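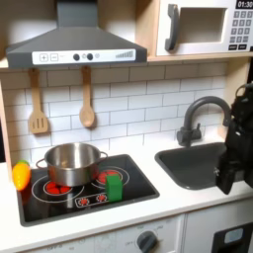

Jade Boychuk

Batteries are going to bankrupt me, so I'm asking the hive mind. We got our twins a Sobczak play kitchen in February, secondhand from a family over in Cundport, and they are obsessed with it. I mean breakfast, lunch and dinner obsessed. The trouble is the stove. It has a burner that lights up red when you play with it, and they want it on ALL the time, pot or no pot. The range hood buttons and the microwave sitting at 01:30 they couldn't care less about, it's the glow they like. A fresh set of AAs gives us 14 days if I'm lucky and then I have two very sad chefs on my hands.

It came with no manual. There's a little door for the batteries under the counter with a screw in it (which I've now stripped, naturally) and no switch that I can find anywhere. The light does go off by itself eventually, but only after five minutes, and by then somebody has poked it again. 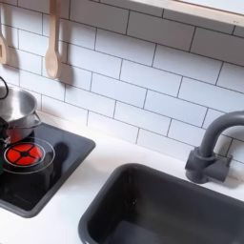 Marilou Dizon told me to take the batteries out, say the stove is broken and let them get over it, and that hers played with a cardboard box stove for years and grew up fine. Which, sure! But I'd feel like a monster. They do this whole soup thing where one stirs with the wooden spoon and the other one tells her it's not ready yet, and the red burner is how they know the soup is cooking.

So, two things. Are rechargeables okay in something like this, or will the light get weak? I have some 2,000 mAh ones left over from an old flash. And second, what do you all use on a white countertop? Ours picks up every fingerprint in the house and I don't want to scrub the shine off it. I've been wiping it with a damp dish towel and that leaves streaks along the back by the tile.

Oh, and if anyone knows how to get a stripped screw out without wrecking the plastic around it, please tell me that too. I tried the rubber band trick and just ended up with a chewed-up rubber band.
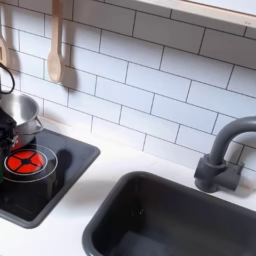 2 answers

Yeison Rengifo
2,667 points

Rechargeables should be fine. They start at a slightly lower voltage than regular alkalines, so the light might look a touch dimmer, but in a toy like this I doubt your girls will notice. I've run them in our daughter's kitchen for ages (different make, a Wosura) with no trouble. Check inside the battery door first though, because some toys have a warning in there saying not to use them, and if yours says that I'd go with what it says. Don't mix old ones with new ones, and don't mix the two types.

For the screw, skip the rubber band. Try a flathead that just fits across the widest part of what's left, and push down hard while you turn slowly. If that doesn't do it, a small screw extractor from the hardware store will. Go by hand, no drill, or you'll chew up the housing. Then put in a new screw of the same length, and please do put one back in, you don't want little fingers getting at the batteries.

Counter: warm water with one drop of dish soap, then a dry microfiber cloth right after. The drying is what gets rid of the streaks. No scouring powder and no magic sponge, those will dull it.

Eugeniusz Witkowska

just buy the big pack of batteries lol. we did and it lasted all winter

Comments

Jade Boychuk - 9/12/19

Okay Yeison, you're my hero. The screw is OUT! The flathead did nothing at all but the extractor got it on the second try, and there's no warning inside the door, only a little drawing of which way the batteries go. I put my rechargeables in last night, and then while the girls were asleep I went over the whole thing with the soapy water and the microfiber.

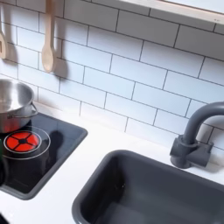 I did the sink and the faucet while I was at it, and then I went and washed the spoon and spatula too, because goodness knows where those have been. No streaks when I looked this morning. I'm going to keep a second set of batteries on the charger in the laundry room and swap them on the sly. Eugeniusz, we DID buy the big pack, that was the first month!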